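Nestlow (software)

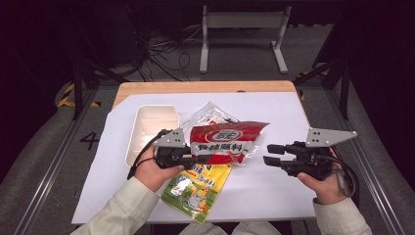 Hand-held grippers over snack packages and a divided tray, the kind of tabletop sorting task for which Nestlow is used.

Nestlow is a software package for recording, aligning and replaying demonstrations made with hand-held robotic grippers. It converts the movements of a human operator into trajectories that can be used to train a control policy for a two-armed robot. The package was written by Dirk Nolte and Dörte Albers at the engineering firm Teveo and is now maintained by a small group of contributors led by Amirhossein Ghaffari.

History

Work on Nestlow began as a set of scripts for trimming and labelling sensor logs. Nolte wrote the first version of the recorder, and Albers added the alignment module the following January. The early releases handled a single gripper only. Support for paired grippers arrived with the third release, which also replaced the original text-based log format with a binary one. The older format can still be read but not written.

Rainer Grube rewrote the replay tool after users complained that long sessions could not be searched without loading the whole file into memory.

Architecture

The package is divided into four programs that share a common file format.

The recorder collects the pose and jaw opening of each gripper together with camera images. Each stream keeps its own clock, and no resampling is done at this stage.

The aligner estimates the offset between streams and writes a corrected timeline. Pose data is resampled to 125 Hz by default. Gaps in tracking longer than 43 milliseconds are flagged and left unfilled; shorter gaps are interpolated.

The segmenter divides a session into episodes. An episode normally starts when both grippers leave a rest pose and finishes when they return to it. Operators can also mark boundaries with a foot pedal.

The exporter writes episodes in a form suited to policy training. Gripper poses may be stored relative to the table, relative to the camera or relative to each other. The last option is commonly chosen for tasks in which an object is passed from one gripper to the other.

Handling of soft packaging

Snack bags and other flexible packages are a known source of trouble for perception software. Transparent film reflects light along its creases, and depth sensors often return missing or false readings at these points. Nestlow does not try to reconstruct the shape of such items. It includes a masking step, contributed by Pascal Haberkorn, that marks unreliable depth pixels so that they can be ignored in training. Overlapping packages are kept as a single region unless they have been labelled by hand.

Use

A demonstration set for a sorting task usually includes several layouts of the same items. The sample set distributed with the package has 700 episodes in 29 layouts. Itia, a planning library, can read exported trajectories directly and check them against the joint limits of a given arm. Trajectories that fail the check are reported with the time of the first violation and are not altered.

Limitations

Nestlow does not record contact forces. A movement that a person can make easily with a hand-held gripper may be out of reach for a robot arm, and the package itself offers no warning of this during recording. Cable drag on the operator's wrist is likewise not modelled. Colour calibration between cameras must be done with separate tools.

See also

Imitation learning
Motion planning
Robot end effector
Sensor synchronization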